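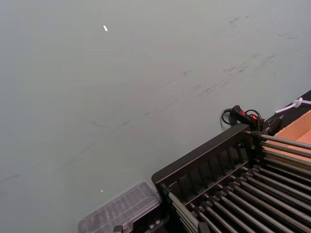
Grey table top with the dark marks, next to the rack

How to remove dark scuffs from a matte grey table?

We have a big grey table in our hobby room in Gruvthorpe, smooth but matte. A black rack with metal rods stands on it, and over time I got a band of dark smudges and thin diagonal lines. Washing-up liquid and a sponge helped only a little. I am afraid to make shiny spots. What can I try?
Jacinto Ayala

Answer 1
Melamine sponge. Works on everything.

Answer 2 (accepted)
Please be careful with the melamine sponge – it is a fine abrasive and can polish a matte surface. I would first switch off that power strip and move it away. Then mix 2 spoons of bicarbonate with a little warm water, leave it on one small mark for some minutes and wipe with a soft cloth. Rub along the lines, without pressure. If a line stays and you feel it with your nail, it is a scratch and cleaning will not help.
Henk Dierckx

Answer 3
I had the same in February. Put felt under the rack, otherwise it comes back.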